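雪天走北线那段山路,大家现在还走吗?(交通路况版)

楼主 慢慢开的老梁

各位早。我住在雷克蒙特(Rekmont)这边的坡上,每天要过阿考(Arkau)去上班,来回都是那条北线。昨天夜里又下了一场,早上出门的时候路面看着是黑的,我心想还好还好,结果拐过采石场那个弯,车尾轻轻往外一甩,我整个人都清醒了。后来一路都是二档慢慢磨下去的,后面跟了一长串车,实在对不住大家。

想问问天天走这条路的朋友:你们现在是绕南线的隧道,还是照走不误?绕隧道要多开27分钟,我算了又算,总觉得舍不得,可是今天那一下又真有点怕。还有就是,限速牌写的是80,这种天气有人真的开到80,从我旁边刷地就过去了,我在车里忍不住念叨了好几句。

先谢谢各位,不管走哪条,都平平安安的。 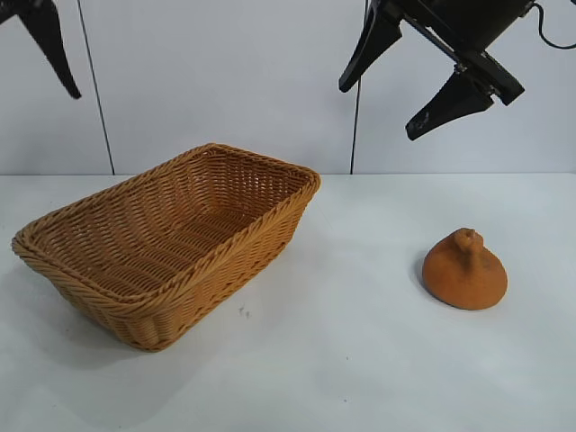
文/Kenza Helmy 2022年3月11日 发表于本版“路上日记”栏

顺着老梁的话题,我把今早写的日记也贴过来,省得另开一帖。

我六点多从奥茨(Ots)出发,本来打算走北线,到岔路口看见养路队的车横在那儿闪黄灯,一位师傅下来挨个敲窗户,说前面有辆货车横住了,要等拖车。我问要等多久,他说这个真说不好,你要是不赶时间就等,赶时间就掉头。我就掉头了。南线车多,但是撒过盐,路面是湿的,走得慢,心里踏实。隧道口那一段排了很长的队,大家倒都挺客气,一辆让一辆,有个司机还摇下窗户跟我挥手,弄得我心情一下子好了起来。

到单位迟了,同事们也差不多都迟了,会议往后推,正好喝了杯热茶。要我说,这种天气迟到不算什么大事,提前给单位打个电话就行。家里有老人要去医院复诊的,能改期就改期,电话一般都打得通,多响几声别急着挂。

另外提醒一句,奥茨车站前面那个下坡,公交车今早没有停在原来的站台,挪到了坡底面包店那边。站牌上没有贴通知,我看见好几位还在坡上等,就按了下喇叭指给他们看。坐车的朋友留意一下。

2楼 山脚下的阿默

我照走北线,走了好些年了。老梁别介意,我觉得你那一下多半是轮胎的问题。是不是还用着四季胎?这条路背阴,太阳中午才照得到采石场那个弯,早上看着是黑的,其实是一层薄冰,换了正经的冬胎会好很多。我自己装的是冬胎,进弯之前把速度收下来,弯里不踩刹车,就没有出过什么事。绕隧道当然也行,不过大家都去绕,隧道那边堵成一锅粥,反而容易追尾。

3楼 楼主 慢慢开的老梁

谢谢阿默,不介意不介意,你说得对,确实是四季胎,去年想着换,家里事一多就拖下来了。周末我就去店里问问。就是都三月了,现在换是不是有点亏?

4楼 隧道口卖早点的

三月换一点儿都不亏!我们这边哪年三月不下几场。我在隧道口摆摊,看得多了,越到快开春的时候越容易出事,大家心里都觉得冬天过去了,脚底下就重了。

不过阿默那句话我不太同意哈。隧道这边是慢,可是慢有慢的好处,真碰上了也就是蹭掉点漆。北线那边一边是山一边是沟,真滑出去可不是闹着玩的。你技术好,不等于对面来的那辆技术也好呀。今早那辆货车横在那里,不就是个例子嘛。

5楼 山脚下的阿默

货车那个我得说两句。我今天比Kenza早,过去的时候它还没横住,正在坡上打滑,没有装链子。重车进山该装链条,这是司机的事,怪不到路头上。要是因为一辆没装链条的车,大家就说北线不能走,那住在半山腰的这几户怎么办?我们没有南线可以绕的呀。

6楼 隧道口卖早点的

哎,半山腰的几户我倒真没想到,这一点算我说得不周全。我的意思是能绕的就绕一绕,把路让给非走不可的人,养路队干活也方便些。下次路过来吃碗热的,我请你。

7楼 Kenza Helmy

你们两位说的其实不打架。我补充一下,我下班的时候特意问了养路队的人,他说北线中午以后放行了,采石场弯道那里撒了砂,14点以后过去的车都还顺利。但是夜里又要降温,化开的雪水会重新冻上,明天早上比今天更要小心。他还说撒砂车只有2辆,先撒坡,再撒弯,平路排在最后,请大家多担待。

关于限速,我也想请教懂的人:牌子上的80是不是只管干燥路面?我记得学车的时候教练讲过,天气不好要自己往下减,可是好像没有多少人记得。

8楼 退休教练老费

我来答一下。牌子上的数是上限,是路好天好的时候最多能开到多少,没有说你一定要开到。雪天、雾天、看不远的时候,司机有责任把速度降到自己能停得住的程度。真出了事,光说一句“我没有超速”,是不顶用的。

再啰嗦几句。跟车距离要比平时拉长好几倍,下坡用低档,不要一路踩着刹车下去。车尾甩了不要慌,脚松开油门,眼睛看着你要去的方向,手跟着眼睛走。老梁今天能稳住,说明手上还是有感觉的。

还有车顶的雪,出门前一定扫干净。今天在我前面有一辆,车顶像顶着一床棉被,下坡一点刹车,整块滑到挡风玻璃上,把我吓得够呛。
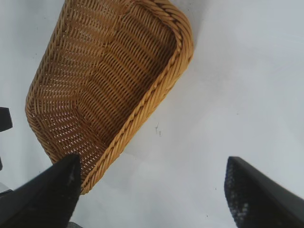 图:藤编篮子,内侧的编纹与粗边

9楼 搬来不久的小蓝

刚搬到雷克蒙特,去年七月来看房子的时候满山都是绿的,哪里想得到三月还这样。看完整个帖子学到好多,谢谢各位前辈!想问一下,“费瓦诺”(Fevano)那条班车雪天还开吗?我开车胆子小,要是班车能坐,我就干脆不开了。

10楼 隧道口卖早点的

小蓝欢迎欢迎!费瓦诺班车开的,今早从我摊子前面过去了,就是比平时晚,车上人也挤。你早点出门,穿厚一点,站台上那个风是真冷。鞋子挑底子有花纹的,别穿平底的小皮鞋。

11楼 山脚下的阿默

班车走的是南线,小蓝放心坐。要说有什么不好,就是末班太早,加班的人赶不上。我一直觉得应该加开一班晚的,去年写过信,没有回音,今年再写一封好了,有愿意一起署名的朋友可以跟帖。

12楼 退休教练老费

署名算我一个。不过说句公道话,夜里那段路结冰,加开晚班司机也辛苦,万一半路抛锚,一车人都冻着。我倒觉得不如把下午那班往后挪一挪,两头都照顾到。

13楼 楼主 慢慢开的老梁

署名也算我一个,挪一挪还是加一班,我都赞成,有车坐就好。

今天回来我走的是南线,听了大家的话,多花的那点时间就当听广播了。轮胎店打过电话,让我周六上午过去。明早我还走隧道,早点出门,顺便去吃那碗热的,阿默你要是下山,咱们一块儿坐坐。

相关帖子
· 奥茨车站公交临时站台在哪里上车
· 冬胎和四季胎,山路上到底差多少
· 费瓦诺班车时刻表(网友整理)
· 阿考桥头早高峰,请大家礼让左转车
· 防滑链第一次自己装,记录一下过程

联系版主 | 版规 | 版权归发帖人所有,转载请先征得同意 | 返回顶部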